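Parcel counter in Pemard to close in March, with service moving to Nostgate

Customers who mail and collect parcels at the Temba counter on Mill Street in Pemard will have to go to the Nostgate shopping center from the end of March, the company has confirmed.

The Mill Street counter has been open for eight years. Temba said the lease on the building was up for renewal and that the rent being asked was too high for a site of that size. The new counter will be inside Nostgate, next to the pharmacy, on the ground floor near the north parking lot.

The move was first mentioned in a notice taped to the counter window last month. The notice gave no new address and no closing time, and the town office said it had taken a steady run of calls about it. Temba has now put the details on its website and mailed a letter to business customers.

Opening hours will be longer at the new site. Mill Street closes at 5 p.m. and shuts for lunch. The Nostgate counter will open at 8 a.m. and stay open until 7:30 p.m., with no lunch break. There will be a second drop-off slot by the north doors for prepaid parcels, which can be used whenever the center itself is open.

Temba said the cost of sending a parcel will not change because of the move. A separate change to the way it charges for soft packages takes effect at the same time, at all of its counters in the county. At the moment anything sent in a padded or plastic mailer goes at one flat rate, as long as it fits through a sizing slot. Under the new rates mailers will be weighed like boxes and charged by the pound, with a lower rate for anything under one pound.
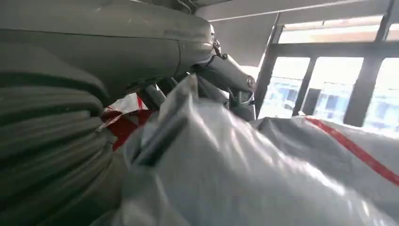
People who send small, light items should pay a little less than they do today. People who send clothing, shoes or books in mailers are likely to pay more. Temba has not put out a full price table yet and said one would be posted at the counters two weeks before the change.

The company has 160 business accounts in Pemard, most of them held by people who sell from home or from small shops. Several of them wrote to the town office to ask whether the town could step in over the closing. In its reply, the town said it had no say over where a private carrier rents space, but it had asked Temba to keep some kind of drop-off point downtown.

Temba said it was looking at that. A spokesperson said the company had spoken to two stores on Mill Street about taking prepaid parcels over the counter and that neither had signed an agreement. A store would get a small fee for each parcel it took in. It would need room behind the counter for a rolling cage and would have to be open at 4 p.m., when the truck makes its downtown stop.

The distance is the main complaint. Nostgate is two and a half miles from Mill Street, on the far side of the rail line, and there is no sidewalk on the last stretch of the road. The number 8 bus goes there from the library stop. It runs once an hour until early evening, and the last bus back leaves Nostgate at 6:10 p.m., more than an hour before the new counter will close.

The bus operator said it had no plan to add a later trip. It is due to review the route this summer and said riders could send comments before then.

For people who drive, the new place may be easier. Mill Street has six short-stay spaces outside the counter, and they are often full in the late afternoon. Parking at Nostgate is free for three hours. The shopping center said it would mark four spaces by the north doors for 15-minute stops.

The Mill Street building also houses 257 rented mailboxes, and these will close with the counter. Temba said every box holder would be offered a box of the same size at Nostgate for the rest of the rental period at no extra charge. The street part of the address will change, though the box number will not. Mail sent to the old address will be forwarded until the end of September.

Box holders who do not want to move can ask for a refund of the unused months. The form is at the counter and on the website. It has to be handed in before the counter closes, along with both keys. Temba said it would take up to four weeks to pay refunds and that they would go back to the card used for the rental, or by check where the box was paid for in cash.

Some box holders use the address on business cards, bank records and state filings. The town office said anyone with a business registered to a Mill Street box number should change the address with the state as well as with the town. The town does not charge for the change. The form can be done online or at the front desk, and takes a few days to go through.

Temba closed its Pallness counter two years ago and moved that service to a gas station on the county road. Customers there complained at first of long waits, mostly in the late afternoon, when one clerk was covering both the pumps and the parcels. The company later paid for a second clerk between 3 p.m. and 6 p.m. It said the Nostgate counter would be run by its own staff from the start and would not share a register with any other business.

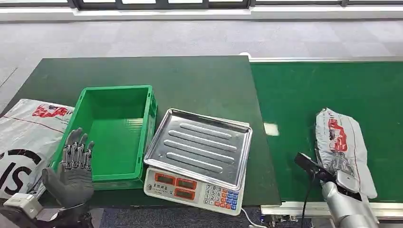

What should customers do if a parcel is already waiting at Mill Street when the counter closes?

Parcels that have not been picked up by closing time on the last day will be taken to Nostgate that evening and can be collected there from the next morning. The pickup notice stays good, and the holding period will be extended by five days. Customers should bring the notice and a photo ID, the same as now. A parcel can also be sent out again to a home address for free if the request is made before the move.

Returns for online stores will work as they do now. Prepaid labels that name the Mill Street counter will still be accepted at Nostgate. Customers who need a label printed can have it done at the new counter from a code on their phone. The printer at Mill Street has been out of service for much of the winter, and Temba said it would not be fixed before the move.

The three people who work at Mill Street have all been offered jobs at Nostgate, the company said. It plans to hire two more to cover the longer hours. Those jobs are part time and will be listed on its website and on the board at the Pemard library.

The owner of the Mill Street building has not said what will take its place. A planning notice in the window asks for permission to change the front door and add a ramp. It does not name a tenant. The building next door, a former shoe store, has been empty since last summer.

Shops nearby said they expected to lose some foot traffic. The bakery two doors down said a good part of its afternoon trade came from people who were dropping off parcels. It is one of the two stores Temba has talked to. The bakery said it was interested but short of room, and wanted to know more about who would be responsible if a parcel went missing.

A petition asking Temba to keep a counter downtown had 400 signatures when it was handed to the company. It asks for a staffed counter at least three mornings a week and for the mailboxes to stay where they are. Temba said it had read the petition and would answer it in writing. It said the decision on the lease was final.

The town will put the subject on the agenda for its next open meeting, which starts at 6:30 p.m. in the library meeting room. Temba has been invited and said it would send someone. Questions can be sent to the town office ahead of time or asked on the night.

Home delivery and home pickup in Pemard and Pallness are not affected. Drivers will keep the same routes, and the cutoff for booking a same-day pickup stays at 11 a.m.

Comments (6)

millstreetregular
I don't drive and I mail two or three things a week. An hour each way on the bus to send a pair of kids' shoes. I will be switching to the regular post office even though it costs more.

Pallness reader
We went through this. First couple of months were bad, then it was OK. The gas station is open later than the old counter ever was, I'll give them that.

box_holder_since_day_one
The letter says both keys have to be handed in for a refund. I was only ever given one key. Does anyone know if they charge for that?

tinas_dad
Ask at the counter. They told me one key is fine if your rental form says one was issued. Mine did.

sews_at_home
More worried about the weighing than the move. Everything I sell goes out in mailers and most of it is over a pound. Two weeks' notice of the prices is not enough, I have to change every listing – and I have a lot of listings.

northsider
Good news for this side of the tracks. Parking on Mill Street is terrible after 3.

Related items

Number 8 bus route up for review this summer
Nostgate to repave north parking lot
Library meeting room gets new heating
Sidewalk on rail line road left out of this year's budget
Pallness gas station adds evening parcel pickup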